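From: Vaughn Zamora
To: Kilurbridge Badminton list
Date: 9/17/25
Subject: Re: Fall ladder, Mikwood courts, doubles night

Hi all,

Answering Li-hua's message first, then the fall stuff, which I am really excited about.

Li-hua Shih wrote:
> Are we keeping the ladder the way it was in August? I liked it, but I was
> stuck at the same rung for most of the month because the two people above me
> could never play on the same nights I could. Also, is there any chance of
> getting the Mikwood courts back? The floor at the middle school is hard on
> my knees and the lines for basketball and volleyball drive me nuts when I'm
> trying to judge a deep serve.
> Li-hua

Yes to the ladder, with changes, and YES to Mikwood! We have the gym on Mondays and Thursdays, doors at 7, starting the first week of the month. Four courts, the good sprung floor, and nets that stay up where you put them. I went over to try it last week and played until my arm felt like a noodle. The shuttle looks so much clearer against the far wall than it ever did at the school.

Now the details.

1. Ladder challenges. You can now challenge up to two places above you, and if the person can't play within 8 days you can go on to the next one up. That should fix exactly what Li-hua ran into (and I know Ehsan had the same trouble). Matches are best of three games to 21, but if the courts are full please play one game to 21 and call it good. Send me the score the same night if you can. I update the sheet on Sundays, usually with coffee, usually before noon.
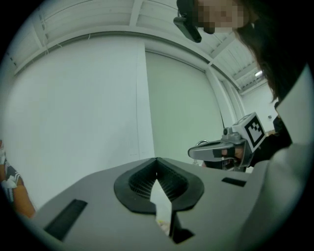
2. Shuttles. We're staying with feathers for ladder matches and nylon for everything else. Last season we went through tubes like popcorn, and a good part of that was people warming up with brand new feathers. Please warm up with the old ones in the box by the door. If you've never steamed your feathers, try it once. Hold the open tube over a kettle for a few seconds, let them sit overnight, and they hold up so much longer. Keyvan talked me into this and I'm a total convert.

3. Doubles night. This is the part I've been wanting to write about all week. Every Thursday from now on is doubles only, partners drawn at the door, and we switch after each game. I know some of you have a regular partner and like it that way. Come anyway! I got drawn with Behrouz Rezaei at the last one in August and had to learn his rotation on the fly, and I came home having finally understood what people mean about the front player staying home after a net kill. My mixed game has been better ever since. You hit shots with a stranger that you'd never try with the person you drive home with.

If you're newer to doubles, the thing to work on first is the serve return. Get your racket up, get your weight forward, and take the short serve early — even a soft push to the midcourt puts the other side in trouble. Most of our rallies are lost in the first three hits. I include myself in that, and my flick serve too, which has been landing in the wrong county since spring.

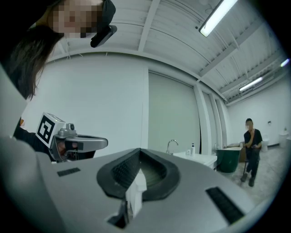
Ehsan Ghorbani wrote to me about this yesterday and asked if we could do the draw by level, at least for the first game, so that a beginner doesn't get put across from the top two on the ladder and go home having touched the shuttle four times. He'd also like a slower court set aside at the far end for anyone coming back from an injury.

I think both of those are great ideas. So the first game will be drawn in two groups, then everybody mixes. And the far court is the easy court on Thursdays, no smashing, lots of drops and clears. It's a fun way to play even if there's nothing wrong with you.

4. Money. The gym deposit is paid and we have 4,000 left in the account, so dues stay where they are until the new year. Drop-in is the same too.

5. Stringing. I can still do rackets on weekends. Tell me your tension when you hand it over, and if you don't know it, tell me what you don't like about it now and we'll work something out. Somebody left a blue grip and one left shoe at the school. Both are in my trunk.

6. The friendly against the Amini club. They want to come to us this time, probably on a Saturday. I need names for women's doubles and for second mixed. Reply to me, please, and leave the list out of it or we'll all get forty emails.

See you Thursday,
Vaughn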